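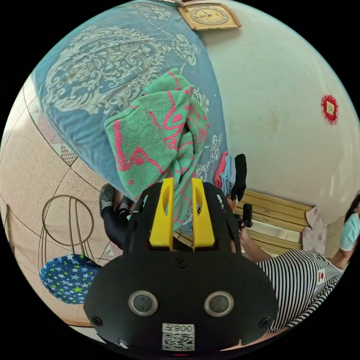

3.2 Seasonal use of salt licks by mountain goats at Kornthorpe

By Solomiia Derkach and Craig Dow
April
6 min read

Mineral licks are visited most heavily in late spring and early summer, when new forage is high in potassium and water and low in sodium. Earlier work in the Kornthorpe drainage relied on ground counts made from a single ridge, and these counts missed most visits made at night or in fog. The present section reports on use of the two largest licks, known locally as Upper Waso and Lower Waso, over one full snow-free season.

Visits were recorded by passive observation stations placed downwind of each lick. A visit was defined as the arrival of one or more goats within 100 meters of the exposed clay, followed by at least one animal feeding on it. Groups that passed through without feeding were logged separately and are not included in the totals below. Where a group left and came back within an hour, the two events were treated as one visit.

A total of 1077 visits met this definition. Upper Waso, which lies at some 900 meters above the valley floor and is bordered on the north by broken cliff, received the larger share in every month of the study. Adult females with young made up most of the groups there. Lower Waso was used mainly by adult males, alone or in small parties, and use fell off sharply once the snow had left the high basins.

Figure 2. Monthly visits to Upper Waso and Lower Waso, by sex and age class. Yearlings are grouped with adult females where they could not be told apart.

The pattern in Figure 2 agrees with the view that nursing females have a greater need for sodium and will travel farther to obtain it. It also suggests that nearness to escape terrain matters more to females with young than the mineral content of the soil. Samples from the two licks, analyzed by Cenetis, showed higher sodium at Lower Waso, yet females with young seldom went there. Those that did stayed a short time and left by the same trail.

Time of day had a clear effect at both sites. Visits were most common in the two hours after first light, with a second and smaller peak before dark. Night visits were more frequent than the ridge counts had led us to expect, above all during warm spells. Rain had little effect on arrivals but shortened the time spent feeding.

Some limits should be noted. Goats were not marked, and the number of visits cannot be read as a number of animals. A rockslide closed the main trail into Lower Waso for part of the summer, and the lower count for that period may reflect the slide as much as any change in need. The Hutsuliak trail, which hikers use to reach the basin, passes close to Lower Waso — its effect on male groups was not tested and should be examined in later work.

Comments

Sieglinde Petersen
Were the soil samples taken at one depth or several? Sodium in our licks changes a good deal below the surface crust.

Kyung-tae Koo
I would like to see the pass-through groups in a table, even a short one.

Pramila Kushwaha
We hiked in there last summer and saw a nanny and kid on the cliffs at dawn. Good to know where they were headed.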